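Color-sorted drink racks promise faster checkouts. The numbers are thin.

Vavura, which supplies small shops and office lobbies with drink displays, says sorting bottles by color helps people choose faster and buy more. The company began pitching the idea to independent stores last November and now wants corner shops and gym front desks to sign up as well.

The pitch is easy to follow. Each shelf gets one color of drink and nothing else. Customers, the company says, pick out a color from across the room long before they can read a label, so they walk up with their minds made up. A flyer handed to shop owners claims a "clear lift in grab-and-go sales" at 14 test locations. It gives no figure for the lift, and it does not say what those shops were selling before the racks went in.

Asked for the data, Vavura sent a two-page summary of a survey of 241 shoppers. Most of them said the shelves looked "tidy" or "easy to shop." The survey did not ask whether they had bought anything.

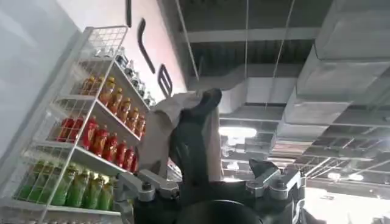
Marites Navarro runs two convenience stores and turned the company down after a month of talks. Her objection is that shoppers look for a brand, a size or a price, and color comes a distant fourth. A white wire rack with clear bottles on top, then amber, then red, then green underneath is pleasant to look at, she said, but it gives a full row to every color whether that color sells or not. In her stores water outsells everything else, and she would want it on more than one shelf.

There is also the question of what happens at four in the afternoon, when half of one row is gone. Vavura's guidelines tell stores to leave the gap until the same drink can be restocked. Theerawat Ongart, who managed a rival's display program before going out on his own as a consultant, called that "a rule written by someone who has never closed a register." Clerks fill holes with whatever is in the back room, he said, and the color bands are usually mixed up within days.

The racks cost $400 each, with the basket on top included. Vavura says owners can expect to earn that back in 20 weeks. Janelle Layug, a spokeswoman for the company, said the estimate was based on "typical traffic" but would not say how many customers a day that meant. A fuller report on the test shops is being prepared, she said, and she did not have a release date.

Navarro has since moved her water to eye level on the shelves she already owned. She says sales are up a little. She also says it has been hot.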